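Collurik Community Boards > Shared Workrooms > Surfaces, Storage and Upkeep

Care of varnished boards on shared tables: request for comment

Posted in September by Ketsara Chareonsuk, Workroom Coordinator, Cliltusstead

KChareonsuk wrote:
Members are asked to comment on a proposed change to the upkeep rules for the Cliltusstead workroom. The current rules require that every varnished board be lifted off its table, wiped on both faces and put back at the close of each session. The proposal would replace this with a wipe of the upper face only, and a full lift once a month. The boards are heavy. Two members have written to say that the daily lift takes longer than the work they came to do. Comments received during September will be considered before the rules are reprinted.

Panyasiri_Desk wrote:
Our group supports the change. At the Panyasiri site we moved to a monthly lift in the spring, and the undersides have shown no harm. The upper face is where the wear occurs. We would, however, ask that the rules name a cloth. Paper towels leave lint in the finish and should not be permitted.

northbench wrote:
I must register an objection. Dust and grit collect between a board and the table beneath it, and a ribbed table gives grit a place to stay. Every time the board shifts, the underside is scratched. I refinished 2 boards last winter and both had been left in place for a full season. A monthly lift is too seldom. I would accept a weekly one.

Panyasiri_Desk wrote:
With respect to the previous poster, a scratched underside does not affect the use of the board. The cost of refinishing the lower face should be weighed against the staff time involved. Our log lists 137 sessions under the monthly schedule and not a single complaint.

northbench wrote:
A log of complaints records who complained. It does not record the condition of the wood. I would be glad to see the undersides inspected and the findings posted in this thread.

mrs_tolland wrote:
May I raise the matter of small items? The puzzle sets at our site are missing pieces because they are laid out directly on the board and swept off with the crumbs when the board is wiped. Whatever schedule is adopted, I ask that loose blocks be kept in a tray while in use. The tray can then be moved in one motion and the board wiped properly.

KChareonsuk wrote:
The suggestion from mrs_tolland is noted and will be added to the draft. Members should also be aware that the upkeep budget for the year is 2,000 dollars, of which 1,546 has been spent. Refinishing of any kind before the new budget is approved would need to come from the remainder.

gluepot wrote:
I am opposed to wet wiping on any schedule. Most marks on these boards come from water or from something spilled and left to stand. A dry cloth first, then a barely damp one where needed, then dry again. I would also remind members that containers with contents belong on a shelf when they are not needed, and that a coaster costs very little.

northbench wrote:
I agree with gluepot on this point, if on few others. I would add that a mark which has gone under the varnish cannot be wiped out at all. Repeated scrubbing only dulls the finish around it.

Sikasis_Hall wrote:
Sikasis Hall has no view on the monthly lift. We ask only that the rules distinguish between the board and the rest of the table. Our members wipe the board with great care and then return their phones, boxes and jars to an unwiped surface beside it.

KChareonsuk wrote:
I thank members for their comments. The revised draft calls for a full lift every two weeks, a lint-free cloth, a dry wipe before any damp one, and trays for loose pieces. The upper face is to be checked under a strong light at the close of each session, with the eye kept low, as glare on a glossy finish can hide a mark from anyone standing over it. The orange-brown board is a fair case for the new checklist: the puzzle blocks are on a dark blue tray, as mrs_tolland asked, but there are a few dark stains near the lower edge, close to where the varnish shines most. Stains of this kind are to be entered on the sheet with their position and left alone until a member of the upkeep group has looked at them. Objections to the two-week interval may still be posted in this thread.

Related topics
Felt pads under heavy boards: permitted or not?
Replacement pieces for wooden puzzle sets
Glass containers on shared tables, revised wording
Panyasiri site: cloth supplier and laundering
Sikasis Hall shelf labels
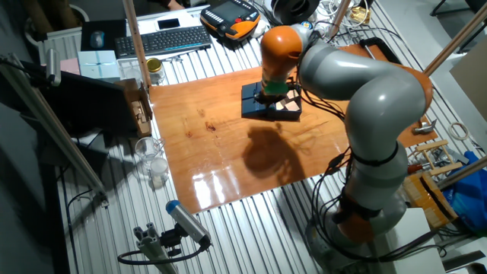
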